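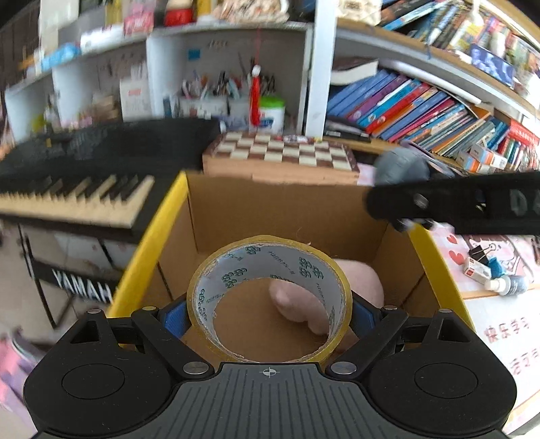

Two weeks with the hand-held grippers

May 22, 2022

So I finally got to spend some proper time with the new fingers, and I have opinions! Quick recap if you missed the December post: I've been going back and forth between the Prilard fingers (stiff, cheap, came in a bag of 24) and the linkage ones with soft pads that Uriel Maldonado talked me into. Same handle for both, same camera, only the tips change.

Packing tape is my favorite test so far. A roll is slick on the outside, hollow in the middle, and if you squeeze off-center it spins right out of your grip. With the Prilards I dropped it 19 times out of 60 tries. With the blue pads it was 8, and most of those were me rushing to get it over the rim of the box.

Plush toys are the opposite problem - anything can pick them up, but the stiff tips snag on the fabric and then won't let go. Super annoying when you're trying to record a clean release.

What I don't love is the weight. My wrist was toast after an hour, and using one in each hand is worse (you start bumping them together over the box). Ozan Başaran swears by a forearm strap, so I've ordered one and will try it with the keyboard next.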